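Motion Planning Engineer, Home Manipulation (full time, Hasoson)
Posted Feb 17, 2018

We are a small software group inside Hasoson, and we are looking for one more person to help us with the part of the work we love most and sleep least over: getting two arms to reach into an ordinary room without bumping into each other, the furniture or the robot's own body.

Nearly all of our days are spent in simulation. Our planner, Erkeo, takes a room, a starting pose and a target, and has to come back with a path for both arms before anyone loses patience. We keep a library of 41 rooms (bedrooms, kitchens, a hallway that everybody dreads) and every night the build server runs more than 3000 planning requests across them. In the morning we drink our coffee, read the failures and argue, kindly, about whose code they belong to. A good share of them come from bedrooms, where a toy on top of a dresser asks for a different approach than one over on a ledge by the window.

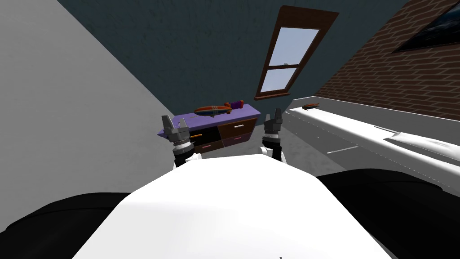 Venla Eskola would like applicants to know that the planner is the easy half, and that she'd trade a faster search any day for a collision checker that stops crying wolf when the wrists come close to the torso. She has a point, and if that sentence made you want to open an editor, please do keep reading!

You would be writing C++ for the planner and Python for the tools around it, mostly the replay viewer and the nightly reports. You'd also take over our grasp approach code, which has grown a bit wild since December and deserves someone patient. It helps if you have worked with sampling-based planners or trajectory optimization, but we have happily hired people from games and from CAD, so don't let a missing line on your resume stop you.

The position is 80 percent or full time, whichever suits your life. Remote is fine most of the week.

To apply, send Aarne Eskola a short letter and some code you're fond of, even if it's old. We read every letter, and we answer all of them.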